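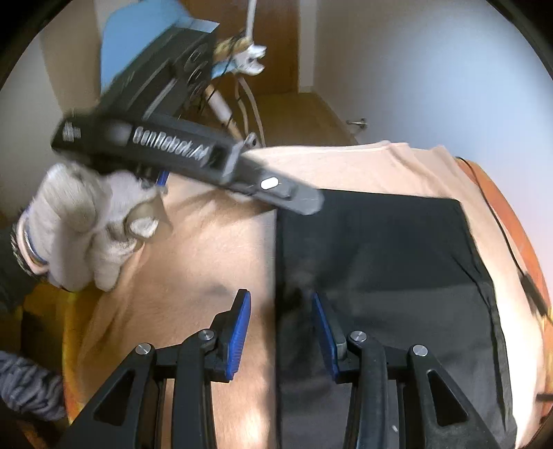
3 min read

Garnton's rulebook for hand-held gripper work runs to 40 pages, and I have now read it twice. The version I was sent is dated 2018-06-18 on the cover. I came away knowing the approved font for the incident form and very little about what a person folding clothes with a pair of grippers should do when a cable is in the way.

My complaint with standards in this trade is that they get written for the machine. Finger pads get a page. Pivots get a page. The table gets one sentence: "The work surface shall be suitable." Suitable for what? Cloth draped over a table bunches up. Put a black garment on a pale cloth and you can find its edge easily, but put it on a dark one and you may be hunting for it. Anybody who has done this work for an afternoon could tell you that, and the rulebook could have said it in a line.

Gloves are a better example. Ostlow requires them. Lindgren forbids knit ones and allows everything else. Clisteo says gloves are "at the discretion of the operator," and I suspect that means they couldn't agree. I wrote to all three in April asking what they had tested. Two sent me their policy again. The third sent me a slide.

I'm not against gloves. I would like to know whether a knit glove changes how firmly people squeeze, how soon their hands get tired, and whether a loose thread can find its way into a linkage. Those are cheap questions. You could answer them with a box of gloves and a few patient people. Until somebody does, a glove rule is a habit with a number in front of it.

Danica Popescu, who trained operators before she moved over to writing procedures, disagrees with me on this. Her view is that a rule everybody follows is worth having even if the reason is thin, and that shops with no rule get hurt fingers. She may be right about the fingers. But I have watched what happens to thin rules. People keep them while the supervisor is in the room, and then they start sorting the other rules into real ones and silly ones, and they don't always sort correctly.

There is also the matter of sleeves, wristbands and watches. Old machine shop rules were strict about anything near the wrist, and a poster I own from 1932 says so in capital letters. A small tool you hold in your hand is no lathe, and I wouldn't copy the poster. I would still want the people who dropped that rule to write down why. Ostlow's document simply stops mentioning wrists between one edition and the next.

What would I keep? Route cables where an elbow won't catch them. Check the pads before starting. Let the operator stop without filling out a form. Those three fit on a card, and Garnton could tape the card to the table – assuming the table is suitable.

The next edition is supposed to add a scoring system, 100 points in all, with 700 set as the minimum number of words for a site's written safety statement. I asked how many of the points go to the work surface. I'm still waiting to hear.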